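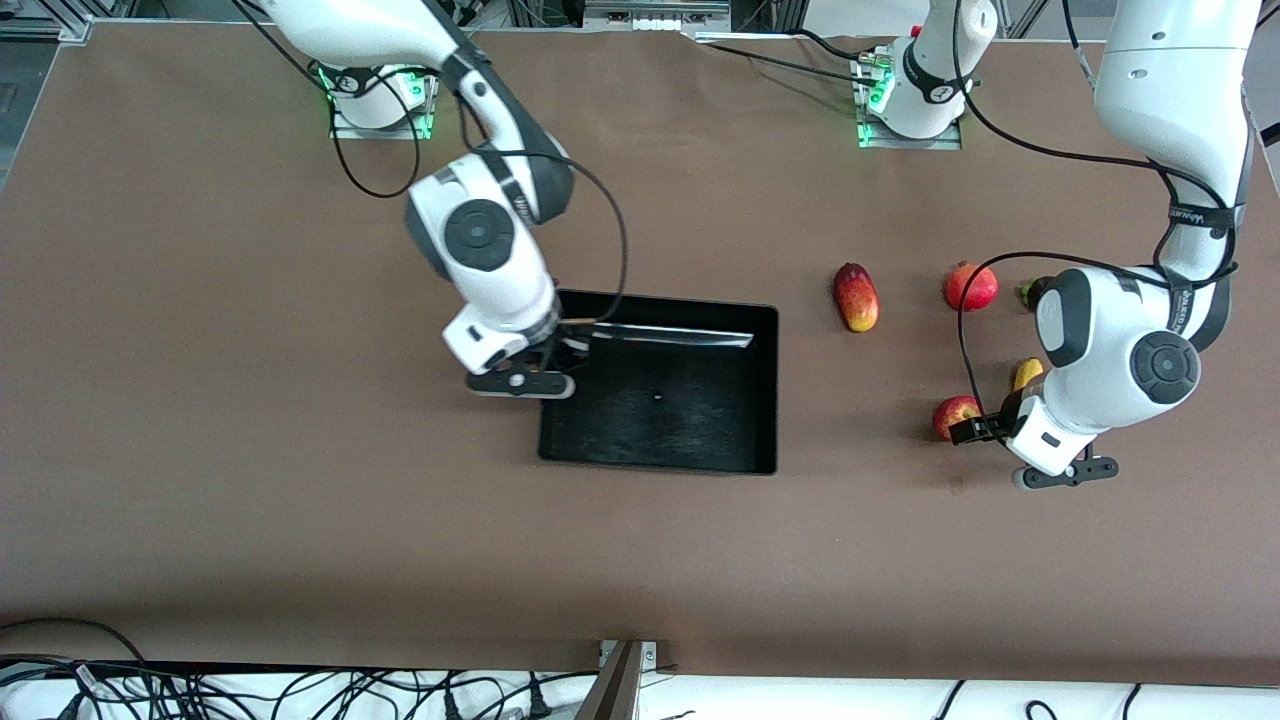 Grotosdale Community Hall -- Kitchen and Stores Walkthrough
Date: 2023-04-05
Checked by: Asmaa Badawi
Copy to: Ikechukwu Garba

1. Exit doors open from inside without a key
PASS. The back door now opens with one hand. Last time it took a hip and a short run.

2. Extinguishers in place, tags current
PASS, barely. The kitchen tag runs out in July. The one by the stairs is fine but had a raincoat hanging on it. Raincoat moved to lost property.

3. Fridge at or below 40 F
FAIL. Read 44 at 8:15 and again at 9:00. The door seal is split along the bottom. Somebody has fixed it with tape, and then fixed the tape with more tape.

4. Food labeled and dated
FAIL. One tub says "soup, Tuesday." It does not say which Tuesday. Thrown out.

5. Hand sink clear, soap and towels stocked
PASS. No mop in it this time. Thank you, Kelechi.

6. Shelving secure, heavy items low
PARTIAL. The 11 folding chairs on the top shelf have come down. The cast iron griddle has gone up to replace them.

7. First aid kit complete
PARTIAL. No burn gel, no medium gloves. Plenty of eye patches, should pirates call.

8. Cords and outlets
PASS. Urn cord replaced.

Follow-up: seal quote from Nwosu by Friday, griddle down today. Item 3 gets rechecked before the lunch club uses that fridge again.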